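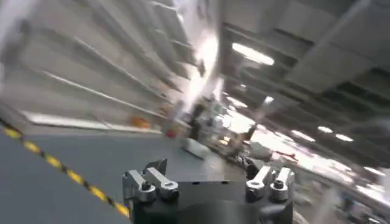

로봇 손은 왜 사람 손처럼 안 생겼을까요? 저는 우리 동네 공동 작업실 '그룰테오'에서 빨래 돕는 로봇을 만들고 있는데요, 어린이 친구들이 놀러 오면 꼭 이걸 제일 먼저 물어봐요. 우리 로봇 손은 '그리퍼'라고 불러요. 까만 몸통 위에 은색 막대가 양쪽으로 마주 보고 서 있죠? 이런 막대를 '링크'라고 해요. 링크 끝에 동그랗게 박힌 건 육각 볼트예요. 가운데 구멍이 육각형이라서, ㄱ자로 생긴 육각 렌치를 쏙 끼워서 돌린답니다. 저는 처음에 이 볼트를 너무 헐겁게 조였다가 손가락이 덜렁덜렁해서 다시 조였어요. 으악!

그럼 링크는 왜 여러 개일까요? 집에서 한번 실험해 봐요. 두꺼운 종이를 길게 네 조각으로 자르고, 끝과 끝을 할핀으로 이어서 네모를 만들어요. 한쪽을 밀면 네모가 옆으로 스르륵 기울죠? 그런데 마주 보는 변의 길이가 같으면, 아무리 기울어도 마주 보는 변끼리는 계속 나란해요. 로봇 손가락에도 이런 원리를 쓸 수 있어요. 손가락 끝이 삐딱해지지 않고 나란히 오므라드니까 물건을 잡기가 훨씬 좋아요. 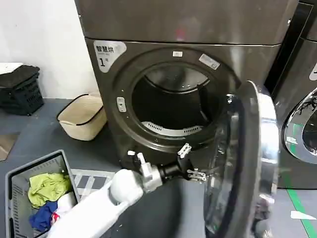

빨래는 로봇한테 정말 어려운 숙제예요. 블록은 언제 봐도 블록 모양인데, 수건은 던질 때마다 모양이 달라지잖아요! 구겨지고, 뒤집히고, 다른 옷이랑 엉키고요. 여러분은 양말 속에 손을 쓱 넣어서 뒤집을 줄 알죠? 로봇은 어디가 구멍이고 어디가 그냥 주름인지부터 알아내야 해요.

같이 만드는 발타자르 하우저 아저씨는 이렇게 설명해 줬어요. "눈을 감고 한 손에 집게를 들고 옷을 집어 보렴." 진짜로 해 봤더니 너무 어려워서 한참 웃었어요. 여러분도 해 보세요. 집게는 끝이 뭉툭한 걸로 하고, 주변을 먼저 치워 두고요.

힘 조절도 중요해요. 너무 살살 잡으면 옷이 미끄러지고, 너무 꽉 잡으면 얇은 옷이 상할 수 있어요. 그래서 우리는 연습 노트를 써요. 어떤 옷을 어떻게 잡았는지, 성공인지 실패인지 다 적는데, 지금까지 적은 게 2000번이 넘어요. 노트 담당은 팡위팡 언니예요. 글씨가 무지 작아서 저는 가끔 못 읽어요. 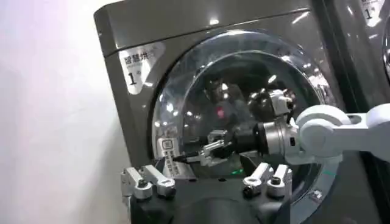 팔이 움직일 때는 관절도 봐야 해요. 여러분 팔에도 어깨, 팔꿈치, 손목이 있잖아요. 팔꿈치를 쭉 편 채로 코를 만져 볼래요? 안 되죠! 로봇도 관절이 하나라도 엉뚱한 각도면 코앞에 있는 물건에 손이 안 닿아요. 그래서 컴퓨터가 "어깨는 이만큼, 손목은 요만큼" 하고 각도를 전부 계산해요.

참, 로봇이 움직일 때는 절대 가까이 가지 않기! 우리 작업실에서는 어른이 비상 정지 버튼 옆에 서 있을 때만 로봇을 켜요. 어린이는 어른이랑 같이 멀찍이 떨어져서 구경하고요.

종이 링크를 만들었으면 다음번에 작업실로 가져와 주세요. 누구 것이 제일 부드럽게 움직이는지 같이 봐요. 할핀이 없는 친구는 말만 해요, 제 서랍에 한 통 있어요!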